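列表：hosia-shuiwu（Hosia 水务讨论）
主题：回复：专项质询会的书面意见，还有 Rusness 泵站的旧合同
回复至：列表

各位好：

先答 Josphat 的问题，再说我自己要说的。他的原信我留在下面，删掉了跟这次无关的几段。

> Josphat Biwott 写道：
>
> 各位，
>
> 区议会水务专项小组的质询会定在一月下旬开，通知已经贴在议事厅门口的公告栏里，网站上也有，不过要点进“小组会议”再点“临时”才看得到。通知里写的议题是“供水设施更新及有关合同的执行情况”，没有提 Rusness 泵站的名字，也没有提 Fairclough。
>
> 我打电话问了秘书处，对方说议题写得宽是惯例，泵站当然包括在里面。我问能不能书面确认，对方说通知就是书面的。
>
> 我有几件事想问列表里的人：
>
> 一、书面意见是不是一定要以户主名义提交？我们 Homotwood 这边租房的人不少，水费是租客在交，停水也是租客在受，户主有的住在外地，根本不知道有这回事。
>
> 二、上一届小组查过一次维护合同，报告后来放到哪里去了？我只找到摘要，正文找不到。
>
> 三、有没有人手里还有当年换泵的那份工程变更单？我记得有人在列表里发过扫描件，但附件已经打不开。
>
> 四、停水记录我这边整理了一部分，格式不统一，有的只写了“早上没水”，不知道小组收不收这样的材料。
>
> 另外，我不赞成把这次的意见写成要求某某人下台。质询会能问的是合同、验收、付款，问不了人事。写了也会被退回来，耽误时间。
>
> Josphat

关于第一点，户主名义的事，我去翻了议事规则。规则里写的是“受有关事项影响之居民或机构”，没有“户主”两个字。说要户主名义的是窗口发的那张填写说明，说明是秘书处自己编的，前面还印着“仅供参考”。所以租客可以交，在“与事项关系”那一栏写“实际用水人”，附一张近期的水费单就行。水费单上不是自己名字的，附租约首页，把租金那一行遮住也没有关系。我前天下午两点多去窗口问过一次，当值的人起先说不收，我把规则那一页给她看，她进去问了人，出来说收。我请她在我的回执上写了一句，她写了，盖了收件章。这张回执我放进共享文件夹了，谁去交的时候碰到同样的问题，可以打印一份带着。

共享文件夹的地址还是原来那个，口令没有换。文件夹里我按年份分了层，以前堆在一起的那些文件移到“未整理”里去了，没有删。

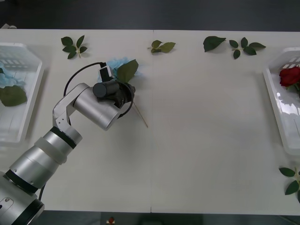

机械臂夹着一朵浅蓝色的假花，白色桌面

第二点，上一届的报告。正文是有的，在议会图书室，编在“附属文件”里，不在“报告”里，所以用题目检索查不到，要按会期查。图书室只能当场看，可以抄，可以付费复印，不能拍照。我复印了跟泵站有关的部分，14 页，已经扫描放进文件夹，文件名是“上届报告_泵站部分”。复印件有两页颜色很浅，我对着原件用铅笔补了几个看不清的字，补的地方在页边标了记号，引用的时候请以图书室的原件为准。

报告里跟我们最有关系的是第三章后半。小组当时的结论有这么几层意思。维护合同续签的时候没有重新比价，依据是“连续性需要”，但档案里没有找到说明连续性需要的文件。Fairclough 每季度交的巡检表格式齐全，签名齐全，可是有几个季度的读数完全相同，小组问过，公司回答是“录入时沿用了模板”，小组把这句回答照录进报告，没有作评价。再就是备用泵，合同附件列了备用泵的试运行要求，报告说“未见试运行记录”，后面建议供水处“补充完善”。补没有补，报告之后就没有下文了。

我的看法是，这次质询会最值得问的就是最后这一条。它不需要专业知识，也不需要跟谁争论费用高低。试运行做了就有记录，没做就没有记录，供水处把记录拿出来就可以了。上一届提了建议，这一届问一问建议执行了没有，议员也比较容易开口。

第三点，工程变更单。当年发扫描件的人是我，附件打不开是因为列表换过服务器，旧附件没有跟着搬。原件我找到了，在一个装电费单的纸袋里，折过，右下角有水渍，但是金额和签字都看得清。重新扫描以后放在文件夹的“变更单”下面。请注意变更单有前后两版，前一版写的是更换叶轮，后一版写的是更换整机，两版的编号一样，后一版的日期反而没有填。我不清楚哪一版是最后执行的。以前有人在信里直接说“公司收了整机的钱只换了叶轮”，这话目前没有材料支持，写意见的时候请不要这样写。可以写的是：同一编号下有两份内容不同的变更单，请供水处说明以哪一份为准，并出示对应的验收单和付款凭证。

第四点，停水记录。我跟秘书处确认过，格式没有规定，手写也收。但是既然要交，还是整理一下好。Josphat 发给我的那份表里有 234 条，我逐条看了，有一些是重复的，同一次停水几户都报了，这种不要删，合并成一次，后面列出报的是哪几户。只写“早上没水”的，如果能想起来是几点到几点，补上；想不起来的照原样保留，在备注里写“时间不详”，不要凭印象填。填错一条，对方拿来跟泵站的运行日志一对，整张表就会被说成不可信。

还有一类是水压低，不是停水，建议单独列一张表。Homotwood 坡上那几排房子的情况主要是水压，坡下主要是停水，两样混在一起，看的人会以为是一个原因。供水处以前答复坡上住户，说是户内管道老化，叫各家自己换管，换了的也有，压力还是那样。这些答复信如果谁还留着，请扫描发来，信里有承办人的编号，问的时候用得上。
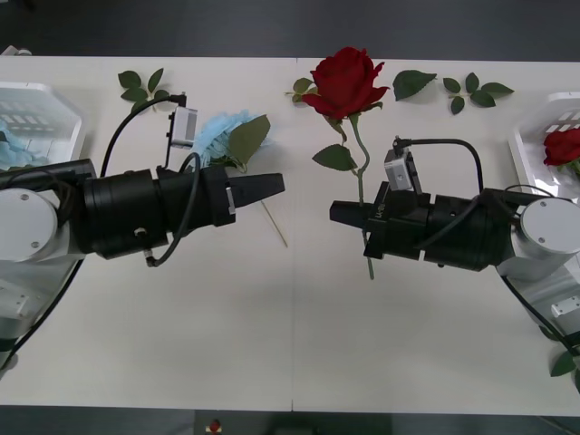

再说一下书面意见的写法。上次交上去的意见里，有不少写得很长，前面讲历史，中间讲感受，到最后才提问题，而秘书处给议员做的摘要每份只有两三行，摘的多半是开头。所以这次请把问题放在最前面，一份意见集中说一件事。想说几件事的，分成几份交，规则没有限制份数。每份写清楚：问谁，问什么，希望对方出示什么文件。背景放在后面，或者作为附件。

措辞上，能用合同里的词就用合同里的词。合同里写的是“试运行”，就不要写“试车”“试机”；合同里写的是“应急供水”，就不要写“送水车”。我不是讲究文字，是上次质询的时候，有位居民问“送水车为什么没有来”，供水处答“合同中没有送水车一项”，这个问题就这样过去了，其实应急供水一项里写得很清楚，停水超过规定时间应当安排。

语气也请平一点。我知道坡下有几家老人去年夏天提水上楼，火气是有道理的，可以写进去，写事情经过就可以。骂人的话秘书处会涂掉，涂掉以后前后文就接不上了。

发言的事。质询会上居民可以登记发言，但时间由主席定，上一次临时改短了，准备了长稿子的人都没有念完。建议登记的人之间先分一下，谁讲试运行记录，谁讲变更单，谁讲停水，讲过的别人就不再讲。登记要本人去，带证件，不能代办。登记截止的时间在公告栏那张通知的背面，我不知道为什么印在背面，网站上的版本没有这一页。截止是下午四点，窗口中午休息，去的人请算好时间。

截至昨天晚上，列表里说要交意见的有 19 户，我在文件夹里放了一张表，已经交的请在后面写上收件编号。没有收件编号的等于没交，有一位邻居把意见投进了议事厅门口的信箱，那是意见箱，归另外一个部门管，不会转到小组来。请这位邻居再跑一趟窗口。

关于 Josphat 说的不要写人事，我同意，多补一句。有人私下写信给我，说供水处的负责人跟 Fairclough 有私人关系，问我要不要写。我回的是，有材料就按利益申报的程序另外提，那归廉政方面受理，有专门的表；没有材料就不要写，也请不要在列表里传。这个列表的存档是公开可查的，供水处和公司的人都看得到，写出来的话要自己负责。

Fairclough 那边会不会派人到场，目前没有确定的消息。小组可以邀请，没有权力强制公司出席，供水处是必须到的。如果公司不来，凡是供水处回答“这要问承包方”的地方，希望发言的人追问一句：供水处作为合同甲方，手里有没有副本。合同第五条写了所有巡检和试运行文件须交甲方存档一份，这一条在文件夹里有，可以直接念。

还有几件零碎的事。

泵站门口的告示牌上，联系电话已经换了，旧号码打过去是一家修车铺，店主接电话接得很烦，请大家不要再打。新号码我核实过，贴在文件夹首页。

有人问 Rusness 以东新接的那条管线算不算在这次范围里。按议题的写法是算的，“供水设施更新”嘛，但是那条管线的合同是另外一家公司做的，材料我们一份也没有。如果住在那边的人想提，请自己去申请查阅，申请表在窗口，批下来一般要等，可能赶不上这次会。赶不上的话也可以先交一份意见，只问合同文件在哪里可以查到，让它进入记录，以后再跟。

翻译方面，质询会用的是官方语言，中文意见书可以交，但要附译文。译文不要求公证，署译者姓名就行。我可以帮着译几份，请在本周内发给我，正文不要超过一页，附件不译，只译附件标题。Josphat 说他可以校对，他的文字比我规范，译好以后我会直接抄送给他。去年那份译文里把“验收”译成了“收货”，会上因此多解释了半天，这次统一用词，我做了一张对照表，也在文件夹里，觉得哪个词不妥的请改，改了写上名字。

会后记录的事现在也可以先想一下。官方的会议记录要等很久才出来，而且只记结论。规则允许旁听的人自己做笔记，不允许录音。上次是我和坡下的一位邻居各记一份，回来对着合成一份，漏的地方不少，主要是对方报文件编号的时候报得很快。希望这次有人专门只记编号和日期，别的都不用管。愿意做的请回信说一声，回给列表就可以，不用单独写给我。

停水记录的合并，我准备自己先做坡下的部分，坡上的请 Josphat 看一看，他住在那一带，哪几排房子接的是哪根支管他比我清楚。表里“支管”那一栏我现在是空着的。

回信的时候请把引用的旧信删短，上次有一封信底下拖了整整一个月的来往，用手机看的人翻不到底。

邱
Homotwood 坡下

--
退订或更改收信方式，请写信给列表管理员，主题写“退订”或“改为摘要”。
列表存档公开，发信前请检查信中是否有他人的住址、电话和水费户号。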